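April 17, 2018

Folding, again

Since February I am working on the cloth part of Moriarty, our small project for learning household tasks from demonstrations. We record with a hand-held gripper, and the policy later runs on the arm. At present we have 944 demonstrations, nearly all of them with towels and other soft things on beds.

My question was simple: does a patterned background hurt? I trained one policy with 400 demonstrations on plain sheets, and a second where 160 of these were replaced by recordings on printed blankets. Both were tested on blankets they had never seen.

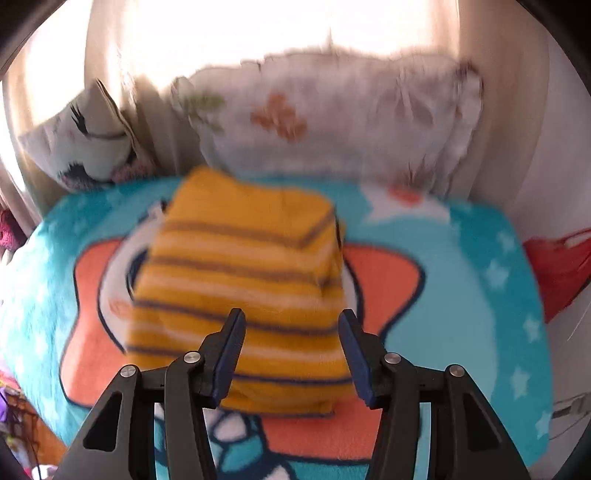 Ryan Goodall wrote to me that the background is maybe the wrong suspect, and that I should first check how thick the folded bundles are in each set, because a thick bundle is easier to grasp from any direction. I checked, and the mixed set has indeed more thick ones. So my nice difference between the two policies is not yet a result.

I will repeat the training with matched thickness and three seeds for each set. The grasp labels must also be corrected by hand, which is slow work.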